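Lista de verificação de segurança: bancada de dois braços Plekum, kit de separação de talheres
Avaliação para a Drimstead, maio de 2022. Preenchida por Fitzgerald Kasprzak

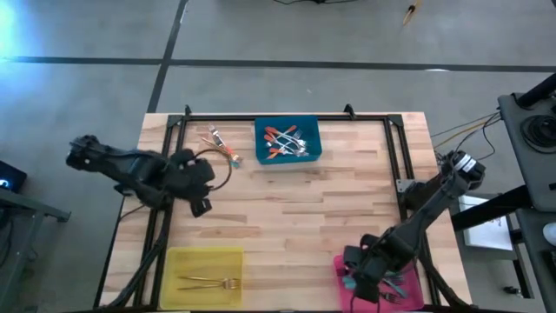

Bancada Plekum com os dois braços sobre o tampo e as caixas azul, amarela e rosa.

Antes de mais, obrigado à equipa da Jorville, que nos recebeu tão bem e teve paciência para as minhas perguntas todas (e foram muitas, confesso!). Segui a folha habitual de equipamento em demonstração, com comentários onde me pareceu que faziam falta.

1. Fixação da estrutura ao tampo
Conforme. O perfil preto que contorna a área de trabalho não mexe quando se empurra com as duas mãos. Reapertei por descargo de consciência, com a chave de 6 mm que vem no kit.

2. Grampos na barra superior
Conforme. São dois, pequenos, e convém incluí-los na ronda semanal.

3. Cablagem dos braços
Conforme com reparo. No braço esquerdo os cabos seguem em feixe, mas junto à garra fica um laço fino pendurado em arco. Gostava de o ver preso com mais uma abraçadeira, sem esticar demasiado, que o punho precisa de folga para rodar.

4. Cabos do lado direito
A corrigir. Os fios que saem da base do braço, amarelos e pretos entre outros, vão até ao equipamento ao lado. Peço calha ou manga até à entrega.

5. Chão e zona de passagem
A corrigir. A fita escura marca bem o chão de betão, mas há cabos pretos pousados no chão e um pequeno objeto amarelo e preto que devia estar arrumado. Já sei que em demonstração é sempre assim, e na minha oficina não é melhor, mas a folha é a folha.

6. Caixas e talheres
Conforme. As caixas são de plástico, leves, e a garra direita entra na rosa para trabalhar lá dentro. Recomendo base antiderrapante nas três. Quanto aos garfos e facas: retirar à mão só com os braços parados, por favor, mesmo que pareça que há tempo.

7. Paragem de emergência
Conforme. Testada 13 vezes, com os braços em posições diferentes, e pararam sempre. O botão devia ficar ao alcance de quem está sentado, e pedi à Jorville que o mudasse de sítio.

8. Limite de velocidade em modo de aprendizagem
Conforme. O programa Yau vem de origem limitado a 40 % e pede senha para subir. Muito bem pensado.

9. Registo de funcionamento
Conforme. O contador marcava 1.509 ciclos, sem alarmes por tratar.

Parecer: favorável, condicionado aos pontos 4 e 5. Volto com todo o gosto para a segunda visita, e levo eu as abraçadeiras.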